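News > Clubs and Classes > Wendmont

Table-laying at the Saturday robotics club

Last updated: Saturday, 4.15 pm

If you have ever tried to get a teenager to lay the table, you may be surprised to hear that a whole group of them at Wendmont has been doing it over and over since the spring, and quite cheerfully too! The Saturday robotics club has taken it up as this year's project, and the aim is to have a robot arm that can set out a simple meal for one person by the time of the open day in August.

The members do the job themselves first, using grippers held in the hand, so that the arm has plenty of good tries to learn from. It sounds easy enough until you have a go (your reporter did, and would rather not say where the spoon ended up). Plates are bad enough, but cutlery is the real trial, as a handle lying flat gives you very little to get hold of.

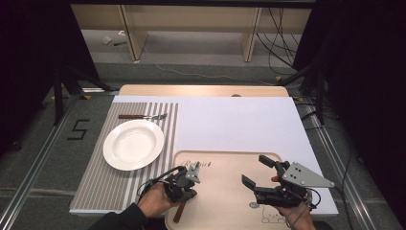
Jurgita Vasiliauskas, who started the club with her neighbour Radu Chiriac, told us the group had saved 2288 goes so far, and that 115 of those came from one very long afternoon when the rain kept everybody indoors. "They argue terribly over how far the fork should be from the plate," she said, "and I have stopped joining in."

Laine Uibo, 14, is looking after the part where the tray is cleared again, and hopes to have it ready before the club's visit to Sterkadton next month. There are 31 members at present and room for a few more, with sessions starting at 2 pm every Saturday. Beginners are very welcome, and so are parents who don't mind washing up.

Filed under: Clubs and Classes, Young People, Robots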